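Brurkora lost-property clear-out draws 129 claims

Small items left behind at the Brurkora community workshop over the past year were handed back or passed on at the weekend, after staff sorted through everything that had piled up behind the front desk.

The clear-out began in April, when the workshop moved its sewing and model-making benches into the former Woltitz print works on Imrie Street. Members were given until 2023-08-26 to claim what was theirs. By closing time 129 things had found their owners, among them scissors, rulers, phone chargers and a single roller skate.

"People had given up on most of it," said Maarja Petrauskas, who runs the desk. "One man came in for his umbrella and went home with a drill he had forgotten he owned."

A further 80 items that went unclaimed will be sold for $5 or less at the workshop's fall sale. Anything unsold goes to the Emetti reuse store, which takes stationery and hand tools in working order.

Evander Cowie, the workshop manager, said tape, glue and pens would stay at the workshop for shared use. Members have asked for a common supply since the move, and shelves for it are being put up next to the packing table.
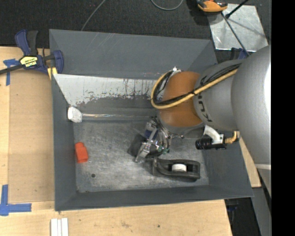 2 min read

A black tape dispenser and a small red-orange block-like object were among the things lying in a scuffed gray metal bin on a wooden work surface.

Members who missed the deadline can still ask at the desk until the sale, Cowie said. They will need to describe the item and say when they last had it. Larger things, including bicycles and folding chairs, are handled separately.

The date of the sale will be posted on the front door.

Comments (3)

Iona Tosh
Did a green pencil case turn up? Canvas, broken zipper. I left it upstairs before the move.

Heather Nepia
Good idea about the shared tape. I've bought 49 rolls for that place, or it feels like it.

Genowefa Żak
Will there be parking at the sale? The Imrie Street lot was full last time.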